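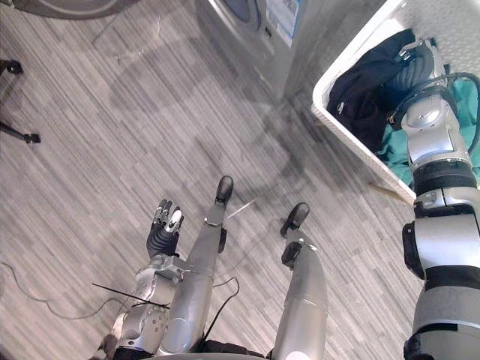

Nusrat Mondal has spent most of her working life on laundry rooms, first as a service technician and for the past several years as a planner at Antoniuk, where she lays out shared laundry space for office buildings and small residential blocks. Her current job, a staff laundry on the second floor of the Drolach building, puts a front-loading washer on carpet tile. She is used to the question.

"People assume carpet is wrong under a washer," she says. "Sheet vinyl is easier to wipe. But the floor was already there, the tile was in good shape, and the owner had 96 spare tiles in storage. If one is damaged, you lift it and put another one down."

Her concern is the layer underneath. At Drolach the tiles sit on a raised access floor, and she asked for the panels under the machine to be checked for load before anything was delivered. A washer in the spin cycle does not load a floor evenly, she says, and a panel that rocks slightly will let the machine walk. The feet were leveled twice, once on delivery and again in November after the carpet pile had compressed.

"You level it, you run it for a few weeks, you level it again. On carpet the second time matters more than the first."

Airflow is the other item. Some washers have vents in the base, and pile can block them. Mondal reads the installation sheet for each model before she agrees to a carpeted location, and she has turned down two sites on that basis.

The basket gets almost as much of her attention as the machine. She specifies a rigid plastic one with openings in the walls, low enough that a person standing at the door can reach the bottom. For Drolach she bought from Basine after trying a fabric hamper from Estik that folded in on itself when half full.

"A soft hamper is fine in a closet. Beside a front loader you want the rim to stay where it is, so you can work with one hand."

She keeps the basket off to one side of the door, with enough clearance for the door to open fully. Sorting is done at the basket. Dark items go in together, and she advises shaking out anything bunched up before loading it. A crumpled shirt can hide a sock in the sleeve, and heavy folds rinse poorly.

The room handled 271 loads in its first season, around three-quarters of them small. Mondal would like to see fewer, fuller loads – the drum balances better – and plans to post a short note by the machine.

The note is still in draft. "It was a full page," she says. "I have it down to 100 words, and I think it can lose a few more."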